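口紅と救急箱、まとめて片づけメモ

急ぎで書いてます。化粧ポーチと引き出しと救急箱、いっぺんにやった話。口紅って気づくと増えてる。数えたら54本。うち似たような金色の筒がやたら多い。見た目で区別つかない。
まず全部テーブルに出す。これに尽きます。花柄のテーブルに金の筒、救急箱は奥。

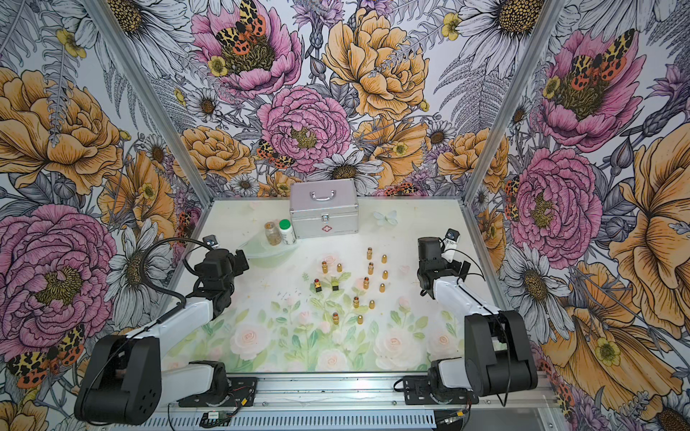

立てたり寝かせたり。
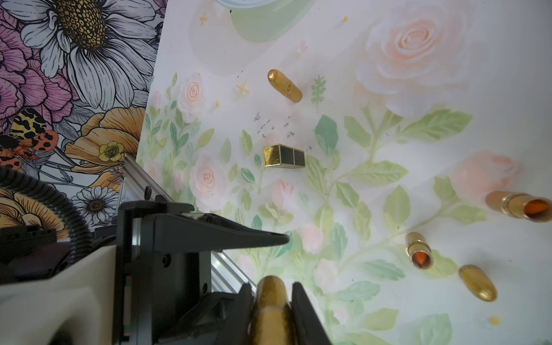
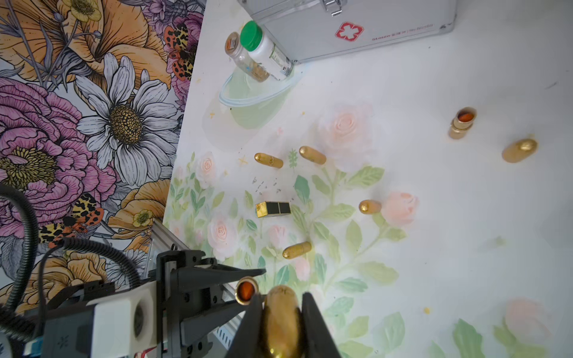 薬の瓶も一緒に見なおし。 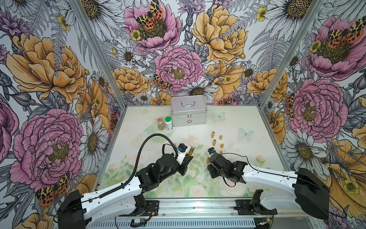 1. 出す前にやること

・テーブルを一回拭く。乾いた布でいい
・手を洗う。ハンドクリームは後。すべって筒が持てなくなる
・ゴミ袋を椅子の背にひっかけとく
・ティッシュ一箱、綿棒、消毒用エタノール、マスキングテープ、細いペン
・小皿か浅い箱。キャップの避難所

柄物の上だと小さいものが見えにくい、という人は白い紙を一枚。カレンダーの裏で十分。私は柄のままやります。めんどくさいので。
時間は夕飯前の半端なところで。夜にやると色がわからない。電球色の下で「これ全部ベージュだな」と思って、朝見たら半分ピンクだった。昼の窓際がいちばん。

2. 立てるか、寝かせるか

立てると場所をとらない。寝かせると転がる。
丸い筒は本当によく転がるので、寝かせるなら端に菜箸を一本置いて土手にする。輪ゴムを筒に一本まいておくだけでも止まります。角ばったケースは転がらないから後回しでよし。
立てるときは底を下に、キャップをはめてから。半分はまった状態で立てると、ぐらっときてキャップだけ飛ぶ。床。ソファの下。以下略。
頭の丸いタイプと平らなタイプがあると、上下まちがえがち。平らなほうが底とはかぎらない。そっと引いて開くほうがキャップ。わかったら底にテープで印。

3. キャップと本体の迷子

同じ色の筒が並ぶと、どのキャップがどれのかわからなくなる。
対策。一本ずつ。開ける、見る、閉める、置く。次。
二本いっぺんに開けない。と書きつつ毎回やる。

合わないキャップを無理に押しこむと中身がつぶれます。入りが固いと思ったら一回抜いて、内側をのぞく。前の口紅がふちについてることが多いので、綿棒で一周。それでも固ければ別の子のキャップ。
キャップの内側についた色は、エタノールをつけた綿棒でくるっと。びしゃびしゃにしない。外側の金色はエタノールでくもるものがあるので、目立たないところで試してから。私はやわらかい布で乾拭きだけ。指紋はすぐつく。あきらめた。

4. 残す、使いきる、さよなら

三つに分ける。迷ったら「使いきる」へ。迷い箱は作らない。作ると永遠にそこにいる。

残す
今月塗ったもの。鏡の前で塗ってみて、うれしかったもの。

使いきる
残り少ない、色はまあまあ、でもにおいは平気。玄関の鏡の横に置く。ゴミ出しとか、コンビニとか、そういうとき用。

さよなら
油っぽいにおい。表面に汗みたいな粒が出て拭いても戻る。ざらざら。塗るとピリッとする。開けてから2年たったもの。もったいないけど。唇だし。

開けた月を書いてないと結局わからないので、新しいのをおろしたら底にテープで「5月」とか。年も書いたほうがいいです。月だけ書いて、いつの5月かわからんやつが引き出しにいます。

捨て方。中身はティッシュにくり出して、ぬぐって、包んで、燃えるゴミ。筒は金属かプラスチックか、混ざってるのか、見た目だけじゃわからないのも多い。自治体の表を見てください。キャップだけ別素材もあり。分解に夢中になって爪を折らないように。

5. しまう

引き出しなら立てて、底を上に向けない。色シールはキャップのてっぺんに貼ると上から見てすぐわかります。紙の丸シールに実物をちょんと塗って、透明テープでふたをするだけ。口紅の名前を書くより早い。

仕切りはMirnerの浅いほうを使ってます。うちの引き出しは内側の高さが85ミリで、これより背の高い筒は入らない。買う前に測る。筒じゃなくて引き出しを測る。両方測る。
仕切りなしでいくなら、牛乳パックを低く切って並べても可。洗って、しっかり乾かしてから。100円の小物ケースも悪くないけど、角が丸いのは並べるとすきまができて、そこに一本落ちる。

Rerardの回転スタンドも前に持ってました。くるくる回して楽しい。楽しいんだけど、ほこりがたまる。穴の奥が拭けない。妹のところへ行きました。

持ち歩きはポーチに一本だけ。もう一本入れたくなったら、入ってるほうを出す。夏の車内に置きっぱなしはだめ。とける。白いバッグのときにかぎってとけます。

6. ついでに救急箱

同じテーブルにいるうちにやってしまう。後日、は来ないので。

中身を全部出して、箱だけ拭く。アルミっぽい金属の箱はきつい洗剤やたわしを使わない。水でぬらして絞った布、そのあと乾いた布。留め金のまわりにほこりがつまるので、つまようじにティッシュを巻いてこする。取っ手の付け根も。
ふたを開けたまましばらく放置。しめった箱に絆創膏を戻すと紙がふにゃっとなる。

見るところ
・使用期限。読めないものは飲まない。薬局で聞く
・瓶のふたがちゃんと閉まるか。ななめに入ってるのをたまに見ます
・絆創膏ののり。古いと貼っても5分でとれる
・体温計の電池
・ピンセット。なぜか毎回ない

薬の瓶は立てて置く。寝かせると転がるし、ふたが甘いと中身が出る。中身を別の瓶にうつしかえるのはなし。ラベルと説明書がはなればなれになるので、何の薬だか本当にわからなくなります。ガラスの瓶は下の段。高い棚から落ちると悲惨。
子どもがいる家は鍵か、手の届かないところ。口紅も薬も、小さい子には同じようなおもちゃに見えるらしい。出しっぱなしで電話に出ない。

救急箱の中に口紅を入れない。書いてて変ですが、薬用リップが一本入ってたことがあって、そこから仲間が増えました。リップクリームは洗面所。

7. 最後に拭く

片づけおわったテーブル、細かい粒がけっこう落ちてます。ラメとか、口紅のかけらとか、何かわからないもの。いきなりこすらない。のびる。特に赤。
先に粘着テープでぺたぺた取って、それから薄めた食器用洗剤、水拭き、乾拭きのじゅんばん。
布のクロスに口紅がついたら、水をかける前に。ティッシュでつまんで取る、クレンジングオイルを少しだけのせる、裏からティッシュをあてて、とんとん。そのあと洗剤で手洗い。柄が落ちないか、はしっこで試してかららやってください。
ビニール系のマットなら食器用洗剤でだいたい落ちる。放置した赤は落ちなかった。Mureoのランチョンマット、いまだにうっすらピンクです。

8. もらったお便りから

「キャップに色シールを貼ると見た目がださいです」
わかる。底に貼って、引き出しには小さい鏡を……と思ったけど面倒ですね。色順に並べて場所で覚える手もあり。左が薄い、右が濃い。家族がさわると終わり。

「ふたがかたくて開かないとき」
ゴム手袋。ひねらず、まっすぐ引く。ひねるとくり出しのほうが回ってしまって、キャップの中で折れます。

「残り少しが取れない」
リップブラシ。なければ綿棒でもいけるけど、綿が吸うので損した気分。小さいへらですくって空のケースにまとめてもいい。色を混ぜるなら似たものどうしで。赤と茶で一回失敗して、煮豆みたいな色になりました。へらもケースもエタノールで拭いて乾かしてからね。

次は洗面台の下の予定。Tshabalalaの突っぱり棒が落ちてきたので、そこから。

最近の記事
・引き出しの奥で固まったマニキュア、どうする
・玄関の鏡、くもりを取る順番
・牛乳パック仕切り 切り方いろいろ
・薬の説明書、たたんで残すか束ねるか
・粘着テープの芯の使い道

お問い合わせ：ロザンジェラ・バーホス(Rosângela Barros)まで　サイト内フォームよりどうぞ
© Rosângela Barros　文章・写真の無断転載はご遠慮ください
ページの先頭へ戻る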